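The rules we keep at the two-arm table

23 April 2019

Mirela Toledo asked me last week to send her the rules we use for the block work, and I had to admit they were spread over three notebooks and a whiteboard. I have put them in one place now. There were 18 of them at first. I cut them to the ones we follow.

We run both arms at one table, with small colored blocks. It is simple work, which is partly why people get careless. Of the last 171 runs I threw out 40, and almost all of those came down to how the run was set up, before either arm had moved.

Before a run

Red, yellow and green blocks only, and all of them within reach of an arm. Both grippers start open. If a gripper is resting on the table, back it off and start over. Tape marks on the floor stay where they are. Bart Hoekstra moved one in April to make room for a chair and we lost a morning finding out why the arms were reaching short. 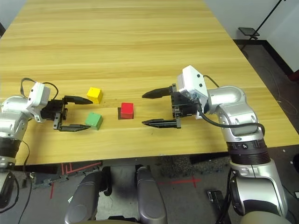 During a run

One person calls the moves. The other keeps a hand near the stop button and does nothing else, including typing.

Hands stay off the table while the arms have power. This goes for fallen blocks too. If one drops, stop, power down, then pick it up.

One arm closes on a block at a time. The second arm can wait near its own block with the gripper open, but it does not close until the first one has been called. We used to let both close together and the notes were useless afterward – you could not tell which grip had slipped.
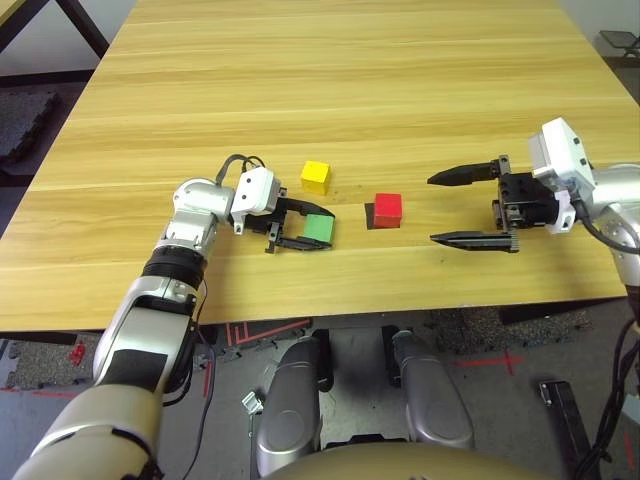

Keep the speed at the low setting for the first 6 runs of the day, even if it is dull. Trinh Lương wanted this one taken out and I left it in.

After a run

Write down what happened before resetting the blocks. Failed runs get the same form as good ones. Amber Hollis checks the forms at the end of the week and sends back any with the speed left blank.

I still need to write something on cables. Ours get checked when someone remembers, and Simin Shojaei has offered to send me the list they use at Troldale.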